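Rultine opens paving and retaining wall yard in Jirkham

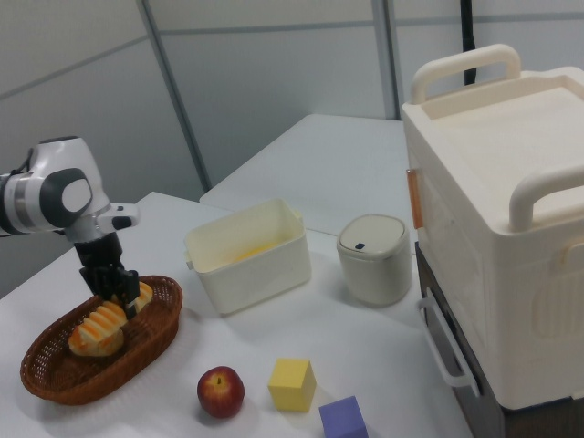 JIRKHAM, September -- Landscape supplier Rultine has opened a second yard, on the edge of Jirkham, selling pavers, retaining wall blocks and natural stone to homeowners and the trade.

The site covers 3,749 square metres and took over the old feed store on Eder Road. It stocks 401 lines, from plain grey pavers to split sandstone, and has its own loading bay so that trailers and utes no longer have to share a driveway with delivery trucks.

Until now, customers in Jirkham and the nearby town of Firnley had to drive to the company's first yard or pay for a long delivery. Orders placed before 10 am will now go out the same day to both towns, provided the stone is in stock.

"We were sending trucks out this way most mornings," said Urs Bachmann, general manager of Rultine. "A lot of the blocks in Firnley are on a slope, and people there want low walls and steps that will hold. It made sense to keep the heavy material close to them."

A display garden behind the office shows four finished patios, a set of curved steps and three types of retaining wall. One wall has been left open at the end so that visitors can see the drainage gravel, the pipe and the fabric behind the blocks. Staff can work out quantities from a sketch with measurements, and samples of most colours can be taken home for a week.

The yard also carries a new range of tumbled concrete pavers named Eder, in three sizes and five colours. The first shipment of 2,000 pavers is on site, with more due later in the month.

Rultine does not build walls itself, but keeps a list of local landscapers at the front counter. Customers planning a higher retaining wall should check with their council before ordering -- a permit or an engineer's drawing may be needed.

The Jirkham yard opens at 7 am on weekdays and 8 am on weekends. Trade accounts held at the first yard can be used at both.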